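About Skostura

Search this site Go

Skostura makes and sells printed kitchen towels. 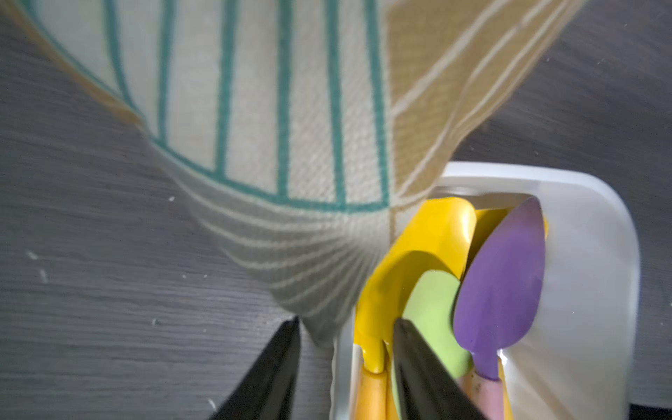 We work from two rooms above the old feed store in Hescombe. Sumeya Beyene and Getachew Assefa started the company at Sumeya's dining table and moved it here when the table was needed for meals again. Five of us work here now.

Sumeya draws the patterns. She trained as a sign painter and still starts each one on paper at full size, with a brush. Most of them are built from stripes, arcs and borders in a small number of colors. Getachew handles the orders, the accounts and the shipping. Amanuel Tilahun cuts and hems. Bezawit Sisay checks, folds and packs, and she answers the phone in the mornings. Emanuel Gavrilă joined us last October to look after the shops that carry our towels.

The cloth

We buy our cloth from Bartoš, a family weaving mill, in rolls of 60 yards. It is a plain cotton weave with some texture to it. We tried a smoother cloth in our second year and went back. The smooth one looked good on the shelf but pushed water around the plate. If you have one of the towels from that year and don't like it, write to us and we will swap it.

The printing is done by Skandcombe, a print shop a short drive from here. They print in batches of 824 towels, which is what fits our order of cloth once the ends are trimmed off. When a pattern sells out, it can take a couple of months to come back. Some patterns don't come back.

Washing and folding

Wash a new towel once before you use it. Warm water is fine. Leave out fabric softener, which coats the cotton and keeps it from soaking up water. The towels shrink a little in the first wash, mostly in length, and the hems may pucker. A hot iron flattens them.

We pack every towel folded in thirds and then in half. At home people do all sorts of things with them. They get pleated over an oven handle, tied around bread, gathered up at one corner and hung from a hook. The cloth takes a crease easily and lets go of it in the wash. If you want to hang yours from a hook, ask for a loop when you order and Amanuel will sew one on at no charge.

Orders and visits

We sold 1469 towels in our first full year, nearly all of them at markets. Most orders now come through this site or from shops. The smallest shop order is 100 towels, and you can mix patterns. Emanuel can send a price list and cloth samples.

The Hescombe rooms are open to visitors most afternoons. Please call first, as the stairs are steep and the street door is kept locked. Seconds are sold here only, from the shelf by the window. They have small printing faults or a crooked hem and cost half the usual price.

Page updated 29/07/2022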